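Equipment Plan and Budget for the Two-Handed Gripper Project
Student Project Report, Tilmont Technical College
Submitted in June

1. Purpose

Our group was asked to plan the equipment for a second workstation in the automation lab. The station will be used to record people doing simple table tasks with a pair of hand-held grippers, such as moving and turning a cardboard box. The recordings are used later in the course to train a robot arm. This report covers what we decided to buy, what we left out, and how we arrived at the total. It does not cover the training software.

2. What the first station taught us

The first station was bought as a complete kit from Skomanine. The kit price looked reasonable, but it did not include spare parts, and the original budget had no line for them. When the finger pads started to wear, the lab had to place a small order every time. Shipping on those orders cost more than the pads did.

We went through the order history and the parts shelf before writing anything down. The items replaced most often were finger pads, pad covering, and USB cables. The arms of the grippers had not been replaced at all. We had expected the opposite and had planned to ask for a full spare gripper. We dropped that from the list.

Cable length was another problem. The cables that came with the kit were too short to reach the computer from the far side of the table, so extensions were added later. The extensions work, but there is now a lot of cable on the floor and it gets in the way of the chair.

3. Options compared

We asked for quotes from 3 suppliers.

Skomanine offered the same kit as before. The advantage is that parts from the first station would fit. Delivery was the slowest of the group.

Takagi sells the grippers without the table mount or cables. The base price was the lowest. After we added the missing items it came out slightly above Skomanine, and the finger screws are a different size, so we would have to stock two kinds of pads.

Conero offered a newer gripper with molded pads that cannot be re-covered. When a pad wears out, the whole fingertip is replaced. The fingertips are sold only in sets. We could not find out how long one set lasts under daily use, and the supplier did not give a figure.

We chose Skomanine, mainly because of the shared parts.

4. Wear parts

The pads have a soft black covering on the gripping face. At the first station it frays at the edges and starts to peel. A frayed pad can still be used for boxes, but small or smooth items slip more easily, and loose threads can end up in the view of the gripper camera. We suggest checking the pads at the start of each session and changing both pads on a gripper at the same time so that they match.

Based on past orders, we set the quantity at 16 pads for the school year. This covers both stations. At the quoted price the pads and a roll of covering material come to $223, including shipping in a single order. That amount is a separate line in the budget, so it will not be used for anything else if the main order runs over.

5. Table and cabling

No new table is needed. A white top with a wood edge is already available and is large enough for two people to stand at. We priced a gray mat to cut down on glare and decided to wait until the first recordings have been looked at.

For cabling we ask for longer cables from the start, plus a floor cover strip. The strip was the cheapest item on the list. We also added hook-and-loop ties, which the first station never had.

6. Items left out

A third gripper, a second computer, and a storage cabinet were all on our first draft. The computer at the first station can handle both stations if they are not recording at the same time, and the lab schedule already keeps them apart. The cabinet can be requested from the general furniture budget.

7. Schedule

The kit should be ordered before the summer break so that it arrives before fall classes. The pads can go on the same order. Setup and calibration took 2 afternoons for the first station and we allowed the same time again. If the order is placed after the break, the fall group will have to share the old station for the first part of the term.

8. Open points

We still need a written quote for the longer cables. The warranty terms on the kit do not say whether re-covered pads are allowed, and we have written to ask.
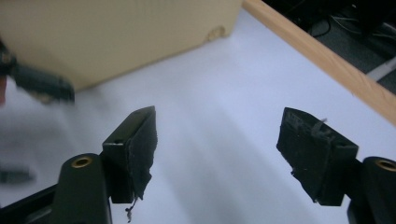

Should spare pads be bought with the kit or ordered later as they are needed?

Buy them with the kit. A single order pays for shipping once, and the station does not have to stop while a replacement set is on its way.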